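Flirar gives its hand-held grippers a proper service day

Anyone who has tried to ring the Flirar workshop in the past month will know that the phone tends to go unanswered until after 3 in the afternoon. The reason is a happy one. The small team there has been going through its whole stock of hand-held grippers, pair by pair, and getting each one back into the sort of shape it was in when it first came out of the box. It is slow, fiddly work and they seem to be rather enjoying it.

For readers who have not come across them, these are the grippers a person holds, one in each hand, to do an everyday job at a desk while a small camera on each tool records what the fingers are doing. The recordings then go to Jollell, where they are used to teach a pair of robot arms to do the same job. That means the grippers get far more handling than most tools of their size. They are picked up and put down all day long, they are passed from one pair of hands to another, and (as the team cheerfully admits) they do get dropped on the carpet now and again.

There are 48 grippers in the stock, and before this spring they were looked after as and when something went wrong. A finger would start to wobble, somebody would find a screwdriver, and off it went again. The trouble with that way of doing things is that two grippers which are meant to match can drift apart without anybody noticing. One is a touch stiffer, the other has a finger sitting a hair lower, and the arms at Jollell end up learning from both. It was Jollell that spotted it in the end, when a batch of recordings from April came back with a polite note asking whether the left-hand tool had been changed. It hadn't been, but its pivot had worn enough to make it look that way.

So a new routine has been drawn up, and it is pleasingly plain. Every gripper comes in for a service after 200 hours of use. The finger tips come off, the pivots are cleaned and checked for play, and any rough bits of plastic are trimmed back with a sharp blade. The screws go back in by hand, with no power driver allowed, after a couple of split tips last year that everyone would prefer to forget. The cable is checked along its full length, with special attention to the last stretch before the wrist, where it bends most and where most of the faults have turned up. A full service takes 40 minutes a gripper once you have the knack of it, and a good deal longer if you haven't.

When the tool is back together it goes to the desk for what the team calls the open check. The fingers are let out to their full width over the bare desk top and the view from the tool's own camera is looked at, so that each finger can be seen in its usual place. It is a small thing to do and it has already caught one tip that had been put back on the wrong way round – an easy mistake at the end of a long afternoon. After that both grippers of a pair are held over the desk together, cables and all, before anything is signed off.
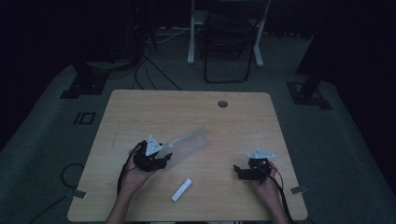

At the desk with both grippers in hand

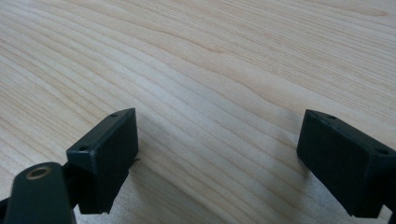
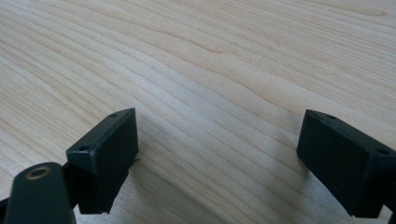 Fingers wide open over the wood, in both of the gripper views

Spare parts have been the other half of the story. The finger tips used to be ordered in ones and twos, which meant a wait every time and a shelf full of tips from different batches. They now come from Bošković, a family firm two streets away that makes them in matched sets, and each set is kept together in its own bag from the day it arrives. If one tip goes, the whole set is changed. It sounds wasteful, and there was a fair bit of grumbling at first, but the old tips are kept for training new starters and very little ends up in the bin.

There is a logbook as well, a real paper one, kept on a hook by the door. Each gripper has its own page with the hours it has done and whatever was found last time, down to the smallest nick. A tidier version on the computer has been promised, and Grukance, who look after the firm's other records, are working on it. In the meantime the paper one is filling up nicely, with some very good handwriting and some that is less good.

The team hopes to have the last of the stock done before the summer break, after which the phone should be answered in the mornings again. Other workshops who use the same sort of tool are welcome to a copy of the service sheet, which runs to a single side and can be had by writing to the Flirar office. Please say which size of finger tip you use, as the screws are different on the larger one.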